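Back at the bench by 7:40 with coffee and no plan to speak of, which is how most of June has gone. Veronika had left me a sticky note that just said "86!!" and it took me a minute to work out she meant the overnight runs. Eighty-six percent on RAM insertion! Last month we were thrilled to get past half.

So what changed? Basically one thing. Harish got fed up with the policy trying to learn the whole job as one long motion, and he split it in 2: get the part over the slot, then a separate little routine that only cares about force once it touches. I grumbled (I'd spent ages on the single version, so of course I did), but he ran 40 trials each way and mine lost badly. Fine. I bought him a samosa.

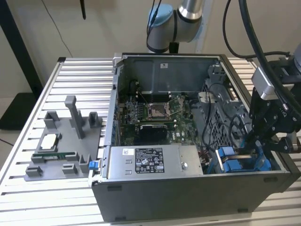
2 min read

The CPU is the next one and I'm a bit scared of it. With the retention lever up and the socket sitting open in the middle of the board, there's just not much forgiveness, and the wrist force readings for a good seat and a bad seat look nearly the same to me. Anju thinks we should tilt the part a hair and let one edge land first. Shanti thinks we need more demos before we touch anything else. I think they're both right and I don't want to do either before lunch.

I also want to redo the gray fixture plate. The RAM holder is great, I love it, but I'd like the CPU recess a touch shallower so the fingers get a better bite. Pankaj says he can print one tonight if I send the file by four. It's 3:15 and I'm writing in here instead, so, you know. Going to go do that now!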